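Review of the Workell Kitchen Simulation Kit
Project report, Ginevra D'Amico and Brunello De Luca
Submitted 30/11/2019

1. What we were asked to do

Our group had to pick a simulation package that the department could use for teaching two-arm manipulation. We chose the Workell kit because it comes with kitchen scenes already built and the student license covers a whole class. The other package on the list, Cornis, needs a separate modeling program, so we left it out.

2. Setup

We installed the kit on two lab computers. The first install failed on a missing graphics driver and we lost an afternoon to it. The manual only covers the driver in an appendix. After that, the scenes loaded without changes.

We ran 100 trials of a reach-and-return motion with both arms, starting from the default pose. We used the counter scene for all of them and kept the lighting on its default setting.

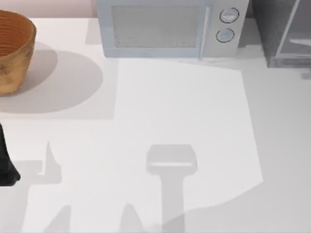
Figure 1. Counter scene with bowl and microwave, default lighting. Arm shadows at front.

3. Results

The motion finished in 56 trials. Of the rest, 8 stopped with a solver error and the others ran past the time limit. Most of the slow trials were on the older computer, so we can't blame all of them on the kit.

Shadows from the arms are drawn on the counter even when most of the arm is out of view. Brunello's edge detector marked several of them as objects. We didn't fix this. A group using depth data would probably not have the problem.

4. Support and documentation

We sent two questions to the help desk. One was answered the next day. The one about joint limits is still open. The sample scripts are short and easy to change.

5. Recommendation

We would use the kit for the May course, on the newer computers only. The driver step should go in the lab handout.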